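Zahira Kwok
25 October 2020

ok so people keep asking what's changed in the test kitchen since the arm went in. short thread, on my break

no one lost shifts. saying that first because my mum asked. two of us used to do the repeat cooks, me and Wenceslao. same dish, same pan, over and over so the recipe cards come out right. now the arm does a share of it and we do the tasting and the notes

my wrists love it. 7 years of stirring other people's risotto, they were cooked

what I didn't expect, the tidying. everything has to go back in the same spot or it reaches for where the thing was yesterday. I'm a slob by nature. Wenceslao is insufferable about it

also the writing down. "stir till it looks right" is no good to anyone now. how far round, how long, which burner. spent most of April arguing with Hidayah over what "simmer" means. we have a definiton. it's a whole page

Zhenhua looks after the software side and he used to be somone I emailed. now he eats lunch with us and has opinions on onions

bad bits: it's slow. REALLY slow. and you can't wander off, one of us has to stay in the room whenever it's going, so some arvos I'm basically a babysitter on cook's wages. raised it with management, they're calling it "supervision" and looking at the pay grade. we'll see

117 recipes on the list to get through. I do miss doing them start to finish tbh. you'd get to the end of a batch and know it in your hands. now I know it off a sheet

someone asked if I'd go back. dunno. ask me when the pay thing's sorted

anyway break's over, gas stove side is mine this arvo and the blender's still out from this morning, so that's me told off again

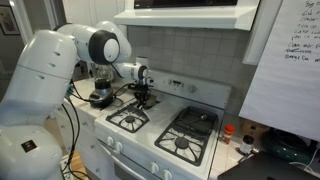
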